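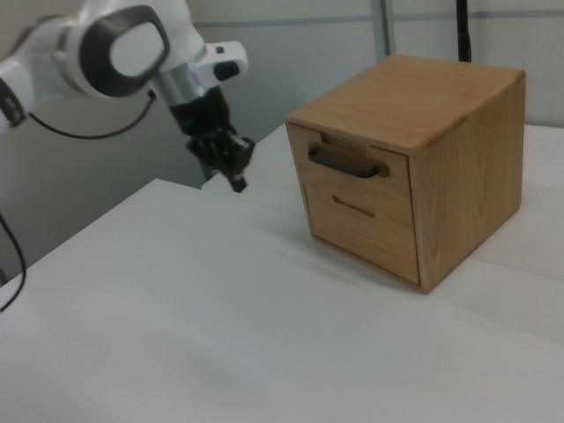
Visit report: Tamayo drawer and cabinet works, Skellow

The site was visited on October 26, 2001, at the invitation of Nelly Cuadros, production manager. Fadwa Tahiri took the moisture readings. The purpose was to review timber drying and joint practice before the Britby order is renewed in April.

Timber store

Oak arrives as sawn boards and is stacked on spacers under a roof open on two sides. Stock on the day was over 3,000 boards. Stacks are labeled by delivery, and the end grain is waxed. Two stacks near the loading door had spacers out of line from one layer to the next, and the upper boards had started to bow. Cuadros said these would be restacked before going to the kiln.

Kiln and conditioning

The works runs 2 kilns, both heated by offcuts from the saw line. Boards leave the kiln and rest in the machine hall before planing. Readings at the center of the boards agreed with the log. Readings close to the ends were lower and more scattered — a common result where wax has chipped off in handling. We suggested cutting test pieces farther in from the end.

Joints and assembly

Drawer boxes are glued and clamped square on flat steel tables. Diagonals are checked with a plain stick gauge, and the result is penciled under the drawer bottom. The present batch is 600 units. Glue is mixed by weight. The room was warm enough for the Sesex adhesive in use, although the thermometer hangs by the heater and should be moved to the bench.

Drawer fronts are cut with the grain matched to the cabinet top where board width allows. Small oak cabinets of the single-drawer type have metal slides and a black bar handle.
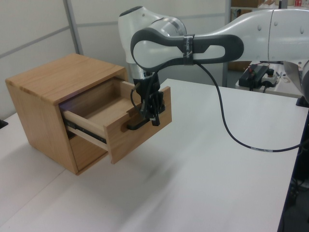
Finishing

One coat of hard wax oil is applied by pad, left overnight, then buffed. Sanding dust reaches the finishing area whenever the connecting door is open. A strip curtain has been ordered.

Points to follow up

Kiln log copies for the last two loads — Tahiri to request.
Revised spacer layout for the timber store.
Position of the glue room thermometer.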